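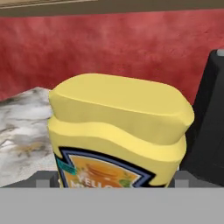

Glenn Pruszak
Controls technician, mostly grippers

Search this blog
Go

I have a mustard bottle between two gripper fingers in a kitchen with a red wall and marble counters, and none of it exists. I've spent more hours with that bottle than with some of my relatives. The real cell, which we call Dorka, sits on a concrete floor next to a compressor and has never been near marble.

Regular readers know where I stand on simulation. I fix machines. When somebody tells me a cell was "commissioned in sim," I bring the long hex keys. But the shop bought a Tondgate seat last spring, and the deal was that whoever looks after Dorka also looks after the simulated copy of Dorka. So now I maintain a machine and a rumor of a machine, and this post is what that has been like.

First the real one. Dorka is a Tiedemann arm with a Plenow parallel gripper on the end and a camera mounted behind the fingers. She picks grocery items out of totes and puts them in other totes. Bottles are the worst of it. Boxes are forgiving, bags are hopeless in a way you can plan for, but a plastic squeeze bottle will look like it's held right up until it rolls. Every time we change pads, open the gripper or so much as look at the camera bracket, the bottle picks go off first.

The Plenow manual has you grease the finger slides every 3,000 cycles. I thought that was a way to sell grease. I ran past it once to see what would happen, and what happened was one finger started arriving a hair late. You can't see it by eye. You hear it, a sort of double tick on closing where there used to be a single one. The bottle gets nudged by the early finger before the late one shows up, and after that the grip is wherever the bottle ended up. I clean the slides and grease them on schedule now. I still think the grease is overpriced.

Now the pretend one. In Tondgate the view is from the camera behind the fingers, same as we have on the arm, so the palm of the gripper is a flat light gray band along the bottom and the fingers come in dark gray from the left and the right. There's a small pale pad near the inner end of each. They line up at the same height. Of course they do, somebody typed the same number twice. On the real gripper I get that with a shim, a straightedge and bad language.

And the bottle stands dead upright between the fingers, yellow cap on top, label facing the camera. I'd like to meet that bottle. Ours come in leaning on each other with the labels every which way, and a couple have usually leaked on the rest. A film of mustard on a rubber pad will do things to your friction number that no slider in a settings window is going to suggest to you.

My complaint when the seat arrived was that the sim would tell us everything was fine. I was wrong about the direction. What it did was give us a picture to disagree with, and the disagreement was worth something. When I put a still from the real camera next to the sim view, with the fingers commanded to the same opening, the real palm sat visibly lower in the image. I blamed the model. I wrote a fairly snippy ticket blaming the model. Then I put a gauge on the camera bracket and found it had been bolted up on the wrong pair of holes, probably since the day the cell went in. Every pick offset we had typed in by hand over the life of that machine had been quietly covering for a bracket.

I'm not telling you this as a convert. A print of the bracket drawing and ten minutes with calipers would have found the same thing, and calipers don't have a subscription. But I hadn't done it, so there you go.

Since a few people asked, the order I go in after any work on the gripper:

Air off, power off, tag on. Wipe the fingers and pads down before taking anything apart, so the crud doesn't go in the slides.

Pull the pads. Look at the backs as well as the faces. If the adhesive has crept, the pad has been moving under load and the wear on the face is telling you a story about the wrong spot.

Slides cleaned, greased, worked by hand the full stroke. They should feel the same in both directions. If they don't, stop and find out why.

New pads on, both of them, even when only one is worn. Straightedge across. Shim until it sits flat.

Bracket bolts to torque and then witness marks in paint pen. Do the paint pen. I skipped it for years and I'd like those years back.

Close on a known block, not on product. Then close on product, slowly. Then 40 bottle picks at working speed before anyone from the office is allowed to ask if it's running. I don't have a theory for that number. Fewer than that and I've been burned.

Last, open Tondgate and check that whatever I changed on the real machine is changed there too. Pad thickness is the one that gets forgotten. We went to a thicker pad in December and the model kept the old ones until well after New Year's, so for all those weeks people were tuning grip force against a gripper we didn't own anymore. I found that because I was in there for something else.

That last step is what bothers me about the whole arrangement. A real machine goes out of adjustment and it complains: it ticks, it drops things, it leaves yellow on the floor. The simulated one goes out of date in total silence. It looks as clean as the day it was installed, nice light on the cap, red wall with the streaky paint job, and it's wrong. The vendor material talks plenty about the copy keeping up with the cell. What I've seen keep up with the cell is me, with a clipboard, when I remember.

Some things I haven't sorted out. The contact between finger and bottle in the sim is stiffer than anything plastic I've ever squeezed. Our bottles give. They give more when they're half crushed from shipping, and differently in the summer with the dock doors open. There's a compliance setting, and I've had it all over the range, and I can make it match one bottle on one day. If you've gotten a squeeze bottle to behave in there in a way that held up on the floor, write me, and tell me what pads you were running.

Next job is the left finger, which has a faint tick again. It isn't due for grease yet. I pulled the cover last night and didn't like the color of what was in there.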